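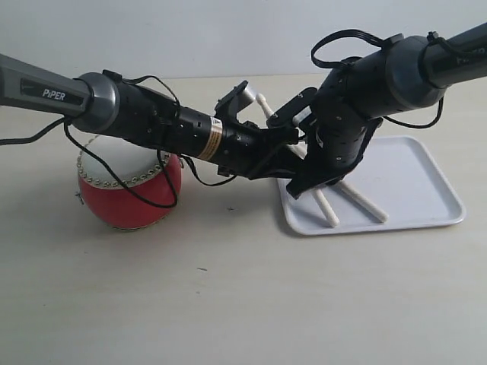

**Ticket: shared workspace rule keeps tripping / cable rule needs rewording**

Right, I'm reopening this one, because the note we closed it with in June ("operators to take care near the tray") isn't a rule, it's a wish. The problem is still the overlap zone, the bit of table both arms are allowed into. Our bench rules at Skilthorpe say one arm holds the zone and the other waits outside it, which is lovely for sorting parts and completely useless for the drumstick task, where the two grippers end up nearly touching over the left part of the tray. You can't follow the rule and do the job! So people switch the zone check off, and then it stays off for whatever comes next.

What I saw in the logs first, then what I tried.

**Symptom**

Zone check on: the run stops with a "zone occupied" fault as soon as the second arm comes in. 19 stops in 200 runs with the check set to warn-then-stop, every single one of them at the tray. Zone check off: no faults at all, obviously, and no protection either. Chantelle Buthelezi found it had been left off on the Brokau bench overnight as well (I've told her I don't think that was us, but I wouldn't bet my lunch on it).

**Tried so far**

1. Made the zone smaller. It helped a bit with the approach, but the fault just moved closer to the tray.
2. Slowed both arms inside the zone and kept the old rule. Same fault, only later and more boring.
3. Moved the tray further right. Evanthia pointed out that the left arm then has to reach further, and its cable gets pulled along with it. Moved it back.
4. Wrote a proper "shared" state into Tila, our scheduler. Either arm can ask for it, the other has to say yes, both drop to the slow limit, and the state runs out by itself after 2 seconds unless it's renewed. This one I like.

**The cable thing**

I know this should be its own ticket, but it came up while I was standing there and it's the same page of the rules, so I'm putting it here. The current wording is "cables must be clear of the work area". Have a look at the left arm: there's a thin black cable drooping in a long loop over the front of the red drum. Is that clear of the work area? I'd say no, Evanthia says the wrist needs the slack, and we're probably both right. The wording doesn't help anybody decide.

Suggested replacement, please pick holes in it:

> With the arm at the start pose and at its furthest reach, no cable loop may hang where either gripper or a held object will pass. Leave enough slack for full wrist rotation. Check both arms before the first run and after any change of layout.

I'd also like "object" to include things parked on the table for later, the drum being the case I had in mind. Oosthuizen (the old rule sheet came from them, for those who've joined since) only ever meant the thing being picked up.

**Comments**

*Evanthia Lazaridis:* Fine with the shared state. Not fine with it renewing forever. If one side loops on the renew call we're back to having no check. Can we cap it?

*Me:* Yes, good catch, hadn't thought of that. Capped the number of renewals, and after the last one both arms hold still and wait for a person. They don't back out by themselves. I tried automatic backing out on the simulator and it dragged a stick over the tray rim, so no thank you.

*Chantelle Buthelezi:* Who's allowed to turn the zone check off now?

*Me:* Bench lead only, with a reason typed in, and it comes back on at the next start-up whatever you typed. Line 1,192 in the config if you want to see how it's done, sorry about the variable name.

*Chantelle Buthelezi:* Saw the variable name. Changing it.

**Where we are, 25 Oct 2026**

Shared state is merged but only switched on for the drumstick task. Zone check is back on everywhere else. Cable wording is waiting for a yes from Evanthia, and then I'll print the new sheet and bin the old one. Leaving the ticket open until the full batch has been run again with the renewal cap in.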